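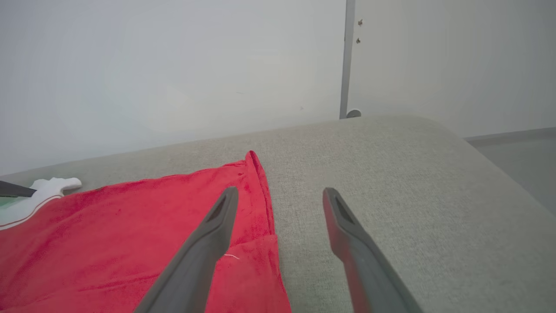
Figure 2. Gripper fingers with a red towel and light gray upholstery.

4. Message Framing and Supporter Response

4.1 Material and coding

This section reports how the organizations in the study worded their public posts and how supporters answered them. The material consists of 2,920 posts published on the main accounts of four membership bodies, referred to here by their working names: Waneck, Tolereo, Kassa and Flultia. All four employ at least one person whose main duty is digital communication. In the case of Kassa the same person also handles press inquiries, and the division between the two tasks was not always clear in the records we received.

Posts were coded for purpose before they were coded for tone. The purpose codes were invitation, report, comment, appeal and acknowledgment. A post could carry up to two purpose codes. Where a post both reported on an event and asked readers to sign up for the next one, both codes were entered and the first sentence of the post decided which was treated as primary. Shared posts from other accounts were kept only if the organization had added words of its own.

The coding manual was prepared by Védís Lauritsen and tested on material from Tolereo, whose posts are the shortest in the set and proved the hardest to assign. The code "comment" was narrowed after this test. It had first included any statement of opinion, which drew in a large part of the appeals. In the final manual it is limited to statements about a matter on which the organization does not ask the reader to act.

4.2 Differences among the organizations

Invitations were the most common primary purpose at Waneck and Flultia. At Kassa, reports came first. Tolereo used comment more than any other code, in line with its stated plan of taking part in public debate as it happens. The plan was adopted in November of the year before the study began, and staff described it in interviews as a change of habit more than a change of policy.

Of the posts in the set, 785 received at least one written reply from an account identified as belonging to a member or registered supporter. Replies were unevenly spread. Invitations drew short replies, most of them practical: a question about parking, a request for a later starting time, a note that the writer would come with a friend. Comment posts drew longer replies, and these were more often addressed to other supporters than to the organization. Acknowledgments, in which a named branch or member was thanked, drew replies chiefly from people in the same branch.

The wording of the opening sentence mattered more than the length of the post. Posts that opened with a plain statement of what had been decided or arranged were answered more often than posts that opened with a general statement of values. The pattern held at Waneck, Kassa and Flultia. It did not hold at Tolereo, where value statements were answered at least as often. Staff at Tolereo suggested that their supporters had come to expect such openings and read them as an invitation to respond. We have no independent evidence on this point. 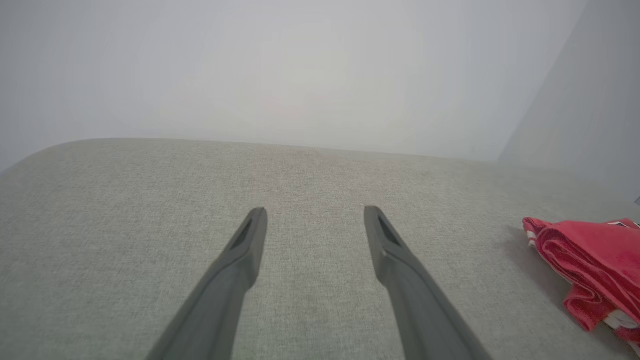

Alternative text was coded separately from the wording of the post, as it reaches only part of the audience and is often written by a different member of staff. Three values were used: absent, descriptive and promotional. A text was coded as descriptive when it told the reader what was shown in words that a person without access to the picture could follow. "Two dark gray gripper fingers pointing toward each other over light gray woven fabric, with a gap between the tips" would receive this value. "Exciting times ahead" would be coded as promotional whatever the picture contained. Kassa had the most consistent practice, having placed the writing of alternative text on the same checklist as the checking of links. At Flultia the field was often filled with a copy of the post itself, and these cases were coded as promotional after some discussion.

4.3 Timing and authorship

The four bodies differ in who is allowed to publish. Waneck and Kassa require a second reader for every appeal, while Flultia requires one only when a post names a public official. Tolereo has no such rule. The effect of a second reader on wording could be seen most clearly in drafts supplied by Waneck, in which exclamation points and capital letters were removed and dates were moved toward the start. We were not able to compare the response to the drafts with the response to the published versions.

Interviewees often referred to a best time of day for posting. The advice they cited came from different sources and did not agree. In our material the hour of publication had no clear relation to the number of replies once the purpose of the post was taken into account. Weekend posts were too few for a separate analysis at Kassa and are left out of the comparison for that organization.

Replies written by the organizations themselves were not coded for tone. They were recorded by length and by whether they were signed with a first name, a practice found only at Flultia. Supporters who had received a signed reply tended to use the staff member's name in later messages, including messages sent to the general account. The consequences for workload are taken up in Section 5.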